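Subject: Re: [stetholm-house] door pulls - which ones, and who has the drill

Ok answering in a rush before work, sorry, will miss things.

Firouzeh wrote:

> Hi everyone,
>
> Following up on Thursday. We still have no decision on handles for the wood
> doors on the second floor. What I have written down:
>
> 1. Niloufar wants the long straight bars in black. Mahsa would like to keep
> the old brass knobs, at least on the linen closet.
> 2. Someone needs to find out whether the Voltano ones come with bolts long
> enough for our doors. The ones in the first box were too short.
> 3. Do we do all the doors at once or one first to see how we like it?
> 4. The white wall by the stairs. Are we painting before the handles or after?
> Azadeh has asked twice and I don't think she got an answer.
>
> Also the box from Nikolaidis is still in the hallway and I have walked into
> it two nights running. Please could whoever ordered it open it.
>
> Firouzeh

Going down your list.

> 1. Niloufar wants the long straight bars in black.

I'm with Niloufar. I know, I know, I said brass in March. Changed my mind. The knobs are pretty but half of them spin and you can't get hold of them with an armful of towels. Mahsa, keep them on the linen closet, that's fine by me, it's around the corner and you never see it next to the others anyway. I'd tighten the set screws though, one came off in my hand.

The Zuten bars I'm not crazy about. Shiny. Every fingerprint shows, we had them at my old place and I was forever wiping them. Matte is the way to go.

> 2. Someone needs to find out whether the Voltano ones come with bolts long
> enough for our doors.

Called them. They do two lengths, you have to ask for the long set, it's not on the order form. Item 306 is the bar, then write "long bolts" in the notes box. The woman on the phone was nice about it, she said everybody trips over this. If they still send short ones we can swap at the counter, keep the reciept.

Don't buy threaded rod and cut it down, please. I did that once on a gate and spent a whole evening filing burrs.

> 3. Do we do all the doors at once or one first

One first!! Live with it a week or so. Things I'd want to know before drilling the rest:

- height. Azadeh and I are not the same height and neither is anyone's kid
- does it bump the wall when the door swings all the way back. If so we need stops, the little rubber kind, screwed to the floor and not the stick on ones
- does it catch sleeves or bag straps. The bathroom door especially, that turn is tight
- can you get your knuckles behind it without scraping

Drilling: masking tape on the wood, mark on the tape, small bit first and then the real one. Clamp a scrap block on the back side or it'll splinter on the way out. These doors have a nice straight grain and a chewed up hole is going to show. Go slow. My drill is at Azadeh's, I think, along with the good bits (the ones in the orange tin). Azadeh can you check?

On finish, since "black bar" seems to mean something different to each of us. It's this style I mean, straight up and down and held off the wood on a peg: 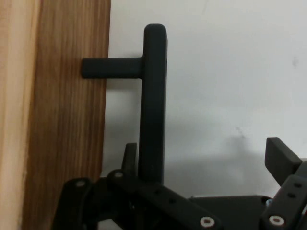
Matte black pull on brown wood, white wall behind.

I like how it looks with the brown. Plain. Rounded at the top too, so no sharp corner at kid-head level, which was Mahsa's big worry last time.

> 4. The white wall by the stairs. Are we painting before the handles or after?

Before, if we can stand it. Sawdust wipes off paint, paint does not wipe off a handle. Azadeh, sorry nobody wrote back to you. There's part of a can of the off-white under the stairs, lid was stuck last I looked. I'd wash the wall first, sugar soap or just dish soap and a sponge. Might not even need the paint after that, mostly it's scuffs from moving the couch.

> the box from Nikolaidis

Mine. Sorry!! Hinges. 26 of them, which is too many, I read the pack size wrong. Will move it tonight, and if anyone wants spare hinges for a shed or whatever say so before I send the rest back. They're the plain steel kind.

So to do:

- me: order ONE Voltano bar w/ long bolts, move the box
- Azadeh: look for drill + orange tin
- Niloufar: pick the door. I vote the study, it gets used the most
- Mahsa: linen closet knobs, tighten or leave

If somebody hates all this write back to the whole list please and not just me, last time three people told me three different things and I ordered the wrong hooks.

Running for the bus. Back online after six.

Roya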